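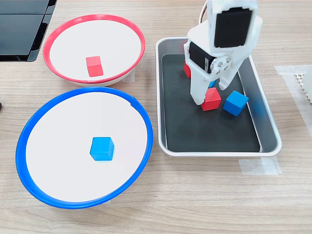 Tunde Baidoo
Research engineer, Salten project

Progress report to the Kellby fund, 13 March 2025

Dear program office,

This report covers the work since November. It is mostly about the sorting task, because this is where we spent most of the time and where we have a result that we can trust.

The task is simple to explain. The arm takes small cubes from a tray and puts each one in the bowl with the rim of the same color, red to red and blue to blue. We chose it because a mistake is easy to see and easy to score. A cube is in the right bowl, in the wrong bowl, or in neither.

Data

In the proposal we promised 3,000 demonstrations by teleoperation. All are recorded. After that we checked them one by one, and here the work was slower than planned. Many recordings had a pause where the operator was thinking, or a second try at the same cube. We kept the second tries, as they show the policy how to recover. We removed recordings with long pauses and those where the camera and the joint readings were not in step. What remains is a clean set of 1,624. All training described below uses only this set.

Method

The question in the proposal was whether a policy learns better when every demonstration is one full run, from a full tray to the last cube placed, or when the run is cut into single picks. We trained the same model both ways, with the same number of steps and the same settings. Each version was then tested for 200 trials on the table, with new cube positions every time.

Result

The version trained on single picks was clearly better when cubes stood apart from each other. It was also faster to train. When the cubes were close together or touching, the difference became small, and in the tightest groups the full-run version was a little better. We think this is because the full runs contain more moments where the fingers push one cube to reach another. We have not proved this yet – it is our reading of the videos.

Color mistakes were rare in both versions. Most failures happened in the grasp. A typical one is that the fingers close on the corner of a tilted cube and it slips out. A second type is when a cube rests near the wall of the tray and one finger has no space to go down.

Problems

The servo that closes the fingers lost its zero position two times, and we had to repeat part of the tests. We now check it each morning. The delivery of spare finger parts from Claltness was late, but it did not stop the work.

Next period

We will mix the two kinds of training data and test again with the same protocol. We will also record more demonstrations with cubes placed against the tray wall. The clean data set will be shared with the other Salten partners when the notes for it are complete.

No change to the budget is requested. We ask only to move the date of the second result by one month, so that the mixed version can be included.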